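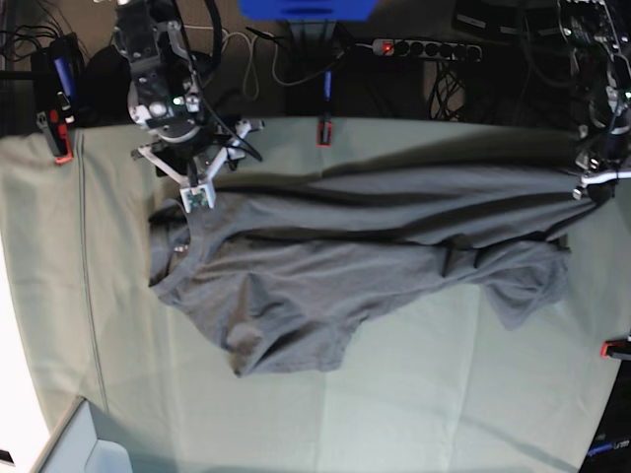 Wullbridge Laundry and Folding is a small wash, dry and fold service for households, sports clubs and a handful of holiday rentals. We started with two washers and one long bench, and most of what we do is still ordinary clothing: school shirts, work gear, pyjamas, towels and T-shirts. A dark grey crew neck spread over a pale green cloth, creased from one end to the other, is about as typical a job as we get. We fold on cloth-covered tables because lint and stray threads show up against a light colour, and the cloth stops a shirt sliding while the sleeves are brought in.

Our name comes from the street we first traded on. We moved to the larger unit in January, and the old number still works if you have it on the fridge.

Who we are

Juniper Fitzsimmons founded the business and looks after bookings, accounts and the rental properties. She worked in hotel linen for a long time before this and wrote most of our folding guide. Ville Honkanen runs the floor. If you have a question about a stain, a shrunken jumper or a care label you can't read, he is the one to ask.

What we do

Wash, dry and fold is charged by the bag. We sort into lights, darks and towels unless you ask us to keep everything together. Darks are washed cold and turned inside out. Shirts and trousers can be ironed for an extra charge, and we hang them if you leave hangers in the bag.

Fold only is for people who have a machine at home and no wish to deal with the pile afterwards. Drop it off clean and dry. We shake everything out, flatten the creases by hand and fold to the size you choose. The standard T-shirt fold is the Leta, which is our own name for it: shoulders level, sleeves in, sides to the middle, then thirds from the hem so the collar finishes on top. The Fasden is a narrower fold for shallow drawers. It takes a little longer and costs the same.

Holiday rental linen is collected and returned in labelled tubs. We can hold a spare set for each bed at our unit.

We don't take leather, suede, wedding dresses or anything with pet hair matted into it. Doonas are fine up to queen size.

Some numbers

Last year we folded almost 3,000 T-shirts, which was more than any other item. We have 262 regular households on the books and 349 labelled bags in circulation - some families have two, one for whites and one for colours. If you have a spare bag at home that you no longer use, please send it back with your next load.

The Strebel room

The back half of the unit is called the Strebel room, after the old press that came with the lease. The press no longer runs. The room is used for sorting and mending, and small repairs such as buttons, hems and loose collar stitching can be added to any order. Put a safety pin next to the spot so we can find it.

Getting in touch

Drop-off is from 7 am, and bags in before 10 am are normally ready the following afternoon. Ring the bell at the side door if the counter is unattended. Parking is at the rear, next to the tyre shop.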